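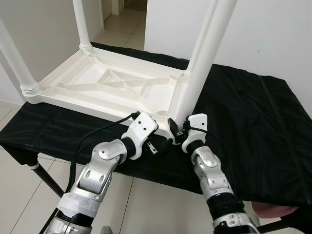 # Flat-pack tables: notes and data card

by Ayodele Okafor
Tuesday

I've been keeping notes on small flat-pack furniture for long enough that they needed a proper home, so this folder is it. Most of what's in here is about side tables and low garden tables, the kind you put together on your own in an evening and then carry from room to room for years. The white plastic one is the piece I go back to most, and it's best understood upside down on a bigger table with a black cloth under it, legs in the air, because everything interesting is on the underside – the ribs, the diagonal braces making triangles near the middle, and the threaded collar where a leg meets its corner. Right way up it's just a table!

## What's in the folder

There are 1132 entries in `entries.csv`, one line per assembly or dismantling. Of those, 1000 are by me and the rest came from Tumelo Mokoena, who did hers at the Ridwood workshop and writes much neater comments than I do. The columns are:

- `item` – my short name for the piece, usually with the shop name in front (Flandik, Okonkwo and so on)
- `direction` – `up` for putting together, `down` for taking apart
- `joint` – screw-in leg, push-fit leg, bolt, dowel, or `other`
- `surface` – what the thing was resting on
- `minutes` – rounded to the nearest one, and blank if I forgot to look at the clock
- `notes` – free text, spelling not guaranteed

There's also `words.txt`, which is my list of what I call the parts. I say "collar" for the threaded bit at the foot of a leg and "rim" for the border round the edge of the tabletop. Tumelo says "skirt" for the rim. I've left her wording alone in the notes column, so if you're searching, search for both.

## How I do a plastic table

Cloth first. A black one is my favourite for white furniture as you can see the edges of things properly, and it saves the top from scratches. Lay the top face down and get all the legs standing before you tighten any of them. I used to wind each leg fully home before starting the next and I've gone right off it.

With screw-in legs, start the thread by hand and go backwards a touch until you feel it drop, then forwards. If it goes stiff in the first half turn it's crossed, so back it out. Keep a hand on the tabletop near the corner you're working on or the whole thing swivels on the cloth and you end up chasing it (I've done this more often than I'd like to admit).

Then turn it over, lean on it, turn it back and nip up anything that's moved. Don't use a tool on plastic threads. I did on a Flandik once and that leg has wobbled ever since.

## Gaps and odd bits

- 53 entries have no `joint` value. They're early ones from Kasbridge, before I'd decided what the column was for.
- Entry 112 is a bookcase. I know. Removing it would shift all the numbers after it and Tumelo's comments refer to entries by number, so it stays.
- `surface` is mostly "table, cloth". I did a handful on grass and the times for those are hopeless, so leave them out if you care about minutes.
- Two Okonkwo tables share a name in the `item` column although the legs don't swap between them. I'll split them when I can work out which line was which.
- No glass tops. I don't enjoy them and I'm not starting now.

## Using it

Help yourself for teaching, repair cafes, your own lists, whatever you like. Please keep both names on it if you pass it along, as Tumelo's lines are hers. If you add entries, put them at the bottom and don't sort the file! Somebody sorted it by minutes last winter and it took me most of a weekend to put it back.

I'd love more push-fit legs in particular, there are hardly any at the moment. Stools are welcome too as long as the legs come off.

## Still to do

- tidy up `words.txt` so it's alphabetical
- decide whether "hand tight" deserves its own column
- ask Tumelo for the rest of the Ridwood sheets, which are still on paper

Last updated: December

Contact: Ayodele Okafor, Kasbridge | © Ayodele Okafor and Tumelo Mokoena | Back to top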